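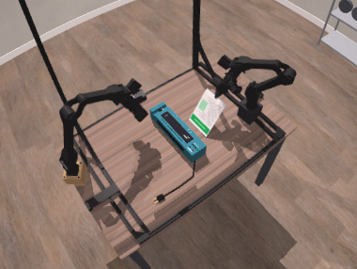
Robotics & Automation | Lab Safety Notices

1/ The Tonau automation group is publishing a short account of a fault in its simulated two-arm workcell. The fault has been closed in software. We are posting the details so that other groups using the same motion planner can check their own settings.

2/ The task is a simple one on paper. One arm handles a sheet of paper. The other works on a teal tabletop device with a sliding control. The scene, the arms and the grippers are all simulated. No hardware was involved and no person was at risk.

3/ During a batch of 1000 runs, the force log recorded 14 events in which the gripper pressed down on the casing of the device after the slider had reached the end of its travel. In each case the arm kept pushing until the run timed out.

4/ The run timer was set to 2000 milliseconds. On a physical arm, that is long enough to break a plastic control or overload a wrist joint. For this reason the group treated the matter as a safety fault and stopped all transfers from simulation to the physical cell.

5/ The first review, led by Dehua Qin, looked at the contact model. The contact values were found to be correct. The simulator had reported the rising force at every step, and the reports had been written to the log as intended.

6/ The second review looked at the stop logic. The planner held a force limit for each arm, but the limit was read only when a new motion command was issued. A command already in progress was never checked against it. One long push therefore counted as a single approved motion.

7/ A further problem was found in the shared stop signal. When one arm halted, the other was expected to halt as well. In 2 of the logged events the second arm completed its motion first. These have been recorded separately under the project name Viriveo.

8/ The slider task has been split into two stages. The gripper now approaches with closed fingers and pauses short of the device. The push begins only after the force reading has been set to zero, and the limit is read at every control step from then on.

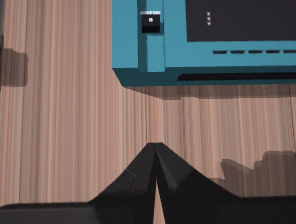
9/ Elif Naz Kaplan wrote in reply that a force limit in software should not be the only protection, and asked whether the physical cell would also cut power to the joints on its own. She added that her group had seen a planner ignore a limit for an entire shift without raising an alarm.

10/ The point is accepted. The physical cell has a separate hardware stop, which does not depend on the planner. It was last tested before the fault was found, and it will be tested again before any transfer resumes. The result will be posted in this thread.

11/ Groups running the Barley planner with default settings should look for the option that controls when limits are read. If it is set to "on command," please change it to "every step" and repeat any contact tests already signed off.

12/ The full batch has been repeated with the new settings and no event of this kind was logged. Transfers remain on hold until the shared stop signal has been reviewed. That review is assigned to Malte Brinkmann and is planned for August.

13/ Questions about the logs may be sent to the group by direct message. Please include the planner version and the control rate in use. Posted July 31, 2019.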